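Manual Therapy for Assistants, Session 3: Taking a History and Looking at the Lower Back
Handout to go with the talk
Kuldeep Pal
Last changed 8/14/20

Right, a few of you asked for something written down after the last session, because I talk fast and the slides are mostly headings. So this is my own set of notes, tidied up a bit. It won't replace the reading (chapters on the lumbar spine, you've had the list since May) but it should help you make sense of whatever you scribbled.

Where we'd got to

Last time we did the bones and joints. Five lumbar vertebrae, the sacrum underneath, discs in between, facet joints at the back. If you can't yet find L4 on a willing friend, practise before the next practical. Put your hands on the tops of the hips, bring your thumbs in level towards the middle, and you'll land near L4 or the gap between L4 and L5. I say near because people vary, and your thumbs will drift upwards when there's a bit of padding in the way. Mine still do!

The history comes first

I know you all want to get to the hands-on part. I did too. But most of what you need to know about a sore back comes out while the patient is still sitting in the chair with their coat on, and if you rush it you'll spend the rest of the appointment guessing.

I start with a very open question, usually "tell me about your back", and then I keep quiet. It feels like ages. Let them get to the end. After that I fill in the gaps:

Where is it, and does it travel? Ask them to point with one finger. Somebody who sweeps a whole hand over their back is telling you something different from somebody who pokes one spot.
When did it begin, and what were they doing?
What makes it worse, what eases it, what's it like first thing in the morning?
Have they had it before? What helped then?
What can't they do at the moment that they want to do? (Write this one down word for word, you'll want it again at the review.)

Then the general things, so medicines, operations, other illnesses, work, sleep. Don't skip sleep.

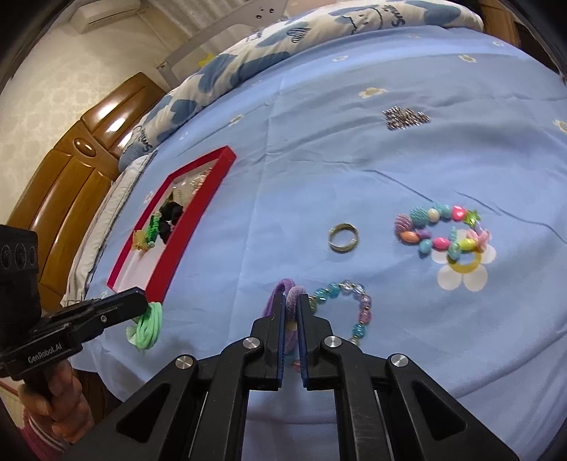

The questions you must not leave out

Some answers mean the patient shouldn't be treated on the table today, and you need to fetch the clinician in charge straight away. Ask about numbness around the saddle area, any change in bladder or bowel control, weakness in both legs, a recent fall or accident, fever, weight loss they can't explain, a history of cancer, long-term steroid use, and pain at night that doesn't shift whatever position they try. We're also more careful with anyone over 50 who has new back pain and no history of it.

Students get embarrassed about the bladder and bowel question. I'd suggest a little run-up, something like "I ask everybody this one", and then say it in plain words. If you mumble, they'll say no just to get you both past it. Saddle numbness needs explaining as well: "the parts that would touch the seat of a bicycle" works for most people.

Looking

Once you've got the story, ask the patient to stand as they normally would. They'll all stand up very straight for you, so chat for a moment and wait for them to forget. Look from behind, then from the side. Are the shoulders level, and the hips? Is there a shift to one side? Please don't announce what you see. "Ooh, you're crooked" is a dreadful thing to hear from somebody in a tunic, and plenty of people with uneven hips have no pain at all.

Moving

Bending forward, bending back, leaning left and right, then turning. Show them each one first. Note how far they get, whether it hurts, where it hurts, and how they come back up (walking their hands up the thighs is worth a line in the notes). For the straight leg raise, lift slowly with the knee straight and stop when they tell you it's coming on. Then ask where they feel it. A tight pull behind the thigh at 80 degrees is ordinary stretch in most of us. Their familiar pain running below the knee at a much lower angle is another matter, so write down the angle and tell your supervisor.

Practice case

A warehouse worker, 14 days of low back pain on the right after lifting, no leg symptoms, worse sitting, easier walking. He's worried his disc has "slipped out". Write down three more things you'd ask him, and then how you'd answer his worry in words he'd use himself. Half a page is plenty. Steer clear of "degenerative" and "wear and tear" if you can.

For next time

Bring shorts and a loose top, as we'll be examining each other. If you've a bad back yourself, or you'd rather not be examined, tell me beforehand and you can do the recording for your group. We start on hand positions and table height, so trim your nails please, and have another look at the facet joint diagram before you come.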